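The Mug Tree

My sister and I inherited our aunt's kitchen, which is a strange thing to inherit. The apartment itself went back to the landlord at the end of June. What we got was everything in the cupboards, and I drove 1,280 miles with it rattling behind my head (I had wrapped it all in beach towels, and I do not recommend beach towels).

She used to run a lunch counter called Pastero, long before I was born, and she never lost the habit of setting things out before she needed them. You'd come in for a glass of water and there would be a plate waiting, and a pan, and a mug turned down to drip. "Where's your place?" she'd ask the pan. Then she'd put it there. I thought every aunt talked to pans.

So the first thing I did in my new kitchen on Lurkell Street was cover the table with the big brown mat and start asking things where their places were. The mug tree went at the back, toward the tiles. It had to, she always had it at the back! The green plate went on the left. I put the saucepan down, picked it up again, and put it down a little closer to me.

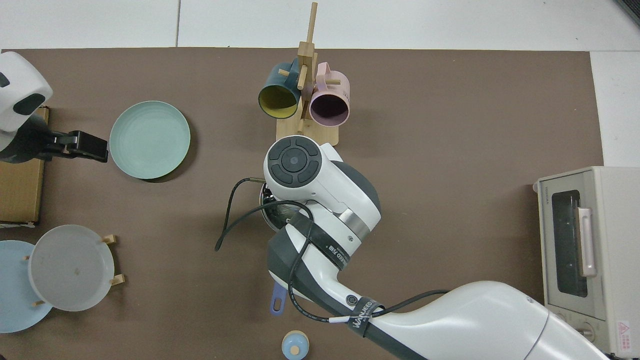
Teal and pink, back on their tree.

My sister called around four and wanted to know which mugs I had kept. I told her the teal one with the yellow inside and the pink one.

"The pink one's mine," she said.

"It is not."

"It was always mine. You had the yellow."

"Teal."

"It's yellow where it counts," she said, and I had to give her that, because that's the part you look at while you're drinking.

We went on like this for most of an hour. She remembered soup in the green plate, and I said you couldn't get soup to stay on a plate that flat, and she said our aunt could. She remembered the purple handle on the saucepan and how we used to fight over who got to hang it up by the hole. I had forgotten that completely. There was a hook by the window, too high for either of us, and whoever won got lifted.

"Do you have a hook?" she asked.

I looked. The people before me had left 2 nails and a calendar from Rattanakul Hardware, three years old, and I told her one of the nails might do.

"Leave it for me," she said. "I'm coming up. I want to do the hook."

She's forty-six years old. I said fine, but I wasn't lifting her.

Afterward I got out the Jidard tea, the awful smoky kind our aunt bought by the box, and filled the kettle. I stood there with my hand out toward the mugs for a good long while. Then I took the teal one and left the pink one hanging.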